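Plesska Integrators Forum > Standards and Practice > Two-arm cells
Thread: Draft practice note on handling small boxes and lock parts, for comment

w_lins
Moderator
Members of the bimanual working group are invited to comment on the draft practice note for two-arm handling of small rigid containers. The draft is intended to sit alongside each site's own risk assessment and does not replace it. Comments received by Tuesday will be considered for the August revision.

The principal provisions are as follows.

4.1 The item and any loose part that belongs with it shall both be on the work surface before the arms are enabled.
4.2 Starting positions shall be recorded for each run. A box may be set at an angle, provided that the angle is written down.
4.3 No tools, packaging or personal items shall remain inside the enclosure.
4.4 Cables shall be checked for free movement at the shoulder and wrist at the start of every shift.
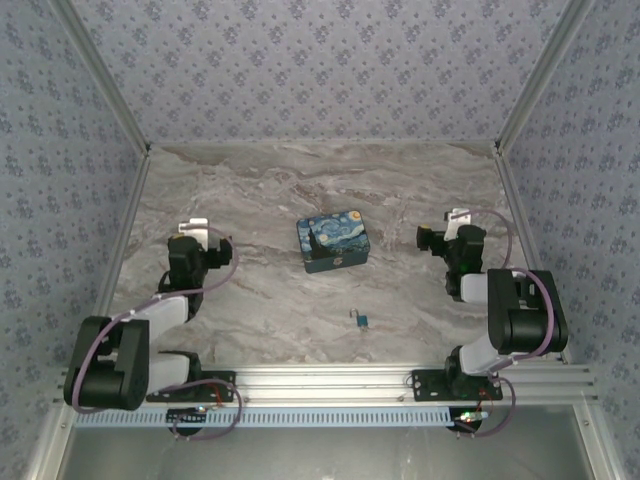
Clause 4.4 drew the most remarks at the last meeting. Several sites asked that the check be made with the arms at full reach as well as at rest, and the wording now allows for either. I would welcome views on whether "either" should become "both."

Wellington Lins

skyrme_i
Thank you for circulating the draft. Our site supports 4.1 through 4.3 without change. On 4.4, I would ask for "both." A cable that hangs freely at rest may pull tight once the elbow swings out, and a check at rest will not find it.

I have a larger concern with 4.2. Recording the starting angle of every item is a reasonable rule for acceptance testing. It is a heavy burden for routine work. We completed 465 runs under the Sesow procedure last quarter, and the written record took longer to prepare than the runs themselves.

Idris Skyrme

punero_cell7
I must disagree with the previous poster in regard to 4.2. Without a starting position, a failed grasp cannot be reviewed in any useful way. Our site keeps the record on a single line per run, and operators have not objected to it. We have 885 such lines on file and consult them regularly.

My own comment relates to section 5, on shared holds, where both grippers are in contact with one item. The draft says that "the arms shall apply equal force." I do not believe this can be verified on most installations. I suggest the following text:

5.2 During a shared hold, one arm shall be named as the holding arm and the other as the supporting arm. The supporting arm shall not close further once contact is made, unless the procedure calls for it.
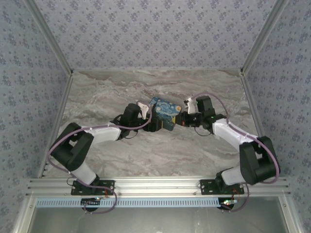
The same section should state which arm releases first. We have seen procedures that leave this open, and two operators at the same site will then teach it in two different ways. The supporting arm should release first in all cases.

w_lins
Moderator
The proposed 5.2 is clearer than the present text, and I will carry it into the revision. I am less certain of "in all cases." A transfer from one arm to the other is also a shared hold, and there the holding arm has to let go first. Perhaps the rule on release should apply only where the item is to be set down.

On 4.2, I propose a compromise: a full record for acceptance testing, and a one-line record for routine work.

skyrme_i
The compromise on 4.2 is acceptable to us. I withdraw the objection.

delucaline2
I write on behalf of the De Luca training group. Section 7 deals with thin parts and soft fingertips, and in our view it is too brief. Foam fingers should be inspected for tears and for flattening at the tip, and the inspection should be dated. Where a narrow part is gripped close to a printed or painted surface, the approach should be slow and the path should lead away from that surface – the draft is silent on this point. 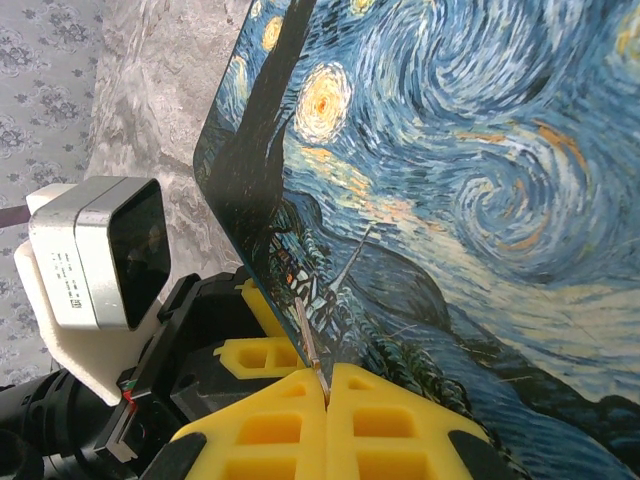 Does section 7 require foam fingers to be replaced at a fixed interval?
The draft sets no interval. Fingers are to be replaced when an inspection finds damage, and each site may set a shorter limit in its own procedure.

punero_cell7
I would prefer a fixed interval. Inspection by eye varies a great deal from one person to the next, and a worn tip is easily passed at the end of a shift.

delucaline2
A fixed interval would be hard to justify for sites that run only a few hours a week. We could support a fixed interval for inspection, with replacement left to the result.

w_lins
Moderator
Both positions on section 7 are noted and will be put to the working group as alternatives. Clause 4.4 will read "both" in the next version. The thread remains open until Tuesday at 5 p.m. – please quote the clause number in any further comment.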